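Goodwin Open Texts > Robot Learning > Part II: Data > Chapter 5

Contents Previous Next Glossary Errata

This site uses cookies to remember your place in the book. Accept | Settings

Chapter 5
Gathering Demonstrations

Jyoti Agarwal and Yogesh Shakya

Chapter 4 treated the policy as a function from observations to actions and assumed that a set of training pairs was already at hand. We now drop that assumption. The present chapter deals with how the pairs are produced, what is stored with them, and which of them should be thrown out before training begins.

A demonstration is a time-ordered record of one attempt at one task. At each step it holds the observation, the joint positions of the robot, and the command sent by the operator. An episode begins when the operator takes control and ends when the operator marks the attempt as a success or a failure. Failed episodes are kept in a separate store. Section 5.4 returns to their use.

The running example is the Bradesdale set, which consists of 2000 episodes recorded in a simulated kitchen with a two-armed robot. Ankit Joshi and Manju Yadav collected it over one September for the exercises in this book. It covers 46 tasks, most of them short: open a cabinet, move an item to a shelf, close a drawer.

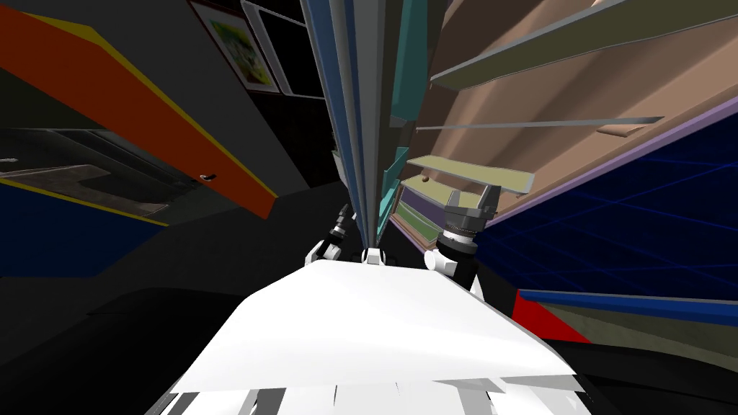

Simulation changes the cost of each episode but leaves the main difficulty in place. A learner sees only the states that the operator visited. If every operator approaches a handle from the left, the set contains no evidence about approaches from the right, and a small error at run time can carry the policy into a region for which it has no examples. Adding episodes of the same kind does little to help. The starting pose, the layout of the room, and the colors of the surfaces must be varied on purpose, and the variation must be written down.

For this reason each Bradesdale episode stores the random seed of the room together with the task label. Given the seed, the room can be rebuilt and the commands played back. Playback is the first check applied to any new batch. An episode whose playback ends in a different state from the recorded one is removed.

Two terms will be needed throughout. Coverage is the share of the planned starting conditions for which at least one successful episode exists. Agreement is the degree to which different operators, given the same starting condition, issue similar commands. High coverage with low agreement is a common result when instructions to operators are vague, and Section 5.2 begins with that case.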